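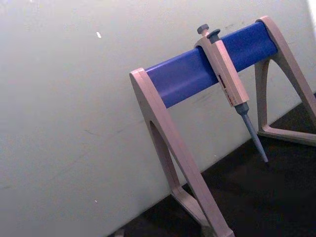 Home Ask Browse Members Log in

Search all topics... Go

Filed under: Wildlife and Countryside > Rivers and ponds > Invasive plants

Himalayan balsam on both banks of our brook, where to begin?

Yung-ching Lui
posted 21st February

Good evening to all. I have moved to Rinenton two years ago and I live very near to the brook which goes behind the old Lostier works. Last summer I walked there with my neighbour and she showed me that the tall pink flowers are Himalayan balsam. I had thought they were very pretty, so I was a little ashamed.

This year we want to do something. We are six persons, maybe eight if the weather is good. The part that we can reach from the footpath is 500 metres long, and the plant is on both sides. In some places it is higher than my head and under it there is only bare soil.

I have read many pages and they do not agree with each other. One says to pull it in May, another says to cut it in June, a third says that cutting makes it worse. I also read that we must begin from the top of the stream, but the top of our stream is on the land of a farm, at Groltden, and we do not know the farmer. Is it useless to begin in the middle? And what must we do with the plants after we have pulled them? I do not want to do it wrongly and spread the seeds.

One more thing. There is a bee keeper near to us who is not happy with our plan, because his bees go to the balsam in September. I would like to stay in good relations with him.

Thank you for your patience with my English.

hedgebottom

Pull it, don't cut it. Start when it's knee high, finish before the pods form. It has hardly any root so it comes up in one go. Snap the stem below the lowest joint and leave it in a heap somewhere dry. Go back three weeks later because you will have missed loads.

Beekeepers always moan. Plant him some ivy.

old_sallow

Welcome to the brook side of life, and please do not be ashamed, it is a pretty flower and most of us liked it before we knew it. I also learned my English late, so I will try to write clearly.

I have worked on a stream like yours for nine summers. We began in the middle, for the same reason as you: the upper part was on private land and it took us a long time to find who was the owner. It is not useless. You will have new seed coming down with each flood, this is true, but the bank that you clear begins to fill with other plants, and then the new seedlings have less space. You must only accept that you will come back every year until the top is done also. 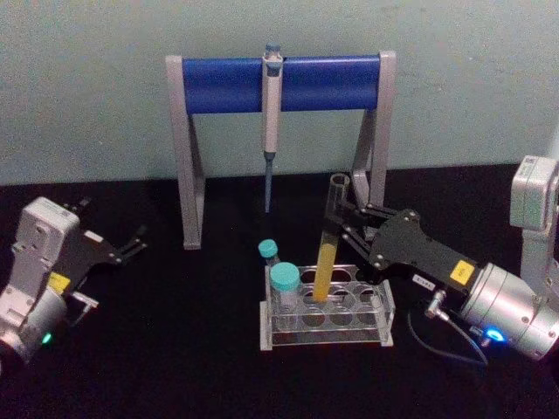

For the farmer, I would write a short letter on paper and bring it by hand. Say who you are, which days you would like to come, where you would walk, and that you will close the gates. Do not send a long text about biodiversity. Our own farmer, a Mr Gunawan, said yes in five minutes, and afterwards he lent us his trailer. If the balsam is in his field corner it is probably a trouble for him too, as the cows do not go through it well. Even when a public path crosses the land, you need his permission to leave the path and work.

About the time of the year. The seeds do not live long in the soil, I was told two years, perhaps a little more. So the important thing is that no plant makes seed. We make a first visit at the end of May, a second in the last week of June and a third at the end of July. If you can do only one, choose June, before the flowers. If you find pods which are already fat, stop. When you touch them they throw the seed several metres and you will carry it home in your socks.

Cutting is possible where the plants stand very thick, but you have to cut under the lowest knot of the stem. Above this knot it grows again with many branches, and I think this is why one page told you that it becomes worse.

The pulled plants we put in heaps on a higher part of the bank, where the water does not reach them, and we break the stems and the roots. Pieces lying on wet soil can root again. Please do not put them in your car to take to the tip before you have asked the council, for there are rules on moving this plant.

We write down what we do, only in a school notebook. In our first June we pulled 2000 plants and I believed it would never finish. The year after it was 541, and last summer 94, all of them on one bend where a tree had fallen and we could not get behind it.

With the bee keeper, speak to him before you begin. Ours was pleased when we left the ivy on the walls alone and sowed some knapweed and purple loosestrife on the bare places. He still tells me each autumn that his honey was better before.

Yung-ching Lui

Thank you both very much. I did not know about the knot on the stem, and this explains a lot. I will write the letter to Groltden this week and my neighbour will correct it. May I ask old_sallow, do you work from inside the water or only from the bank? Some of the plants on the far side cannot be reached from the path.

old_sallow

From the bank, nearly always. For the far side we go around by the bridge, even if it is a long walk with wet boots. Two times we went into the water in waders, when it was low, never alone and never above the knee. Bring a stick to feel the bottom, and look out for nettles, the balsam hides them very well.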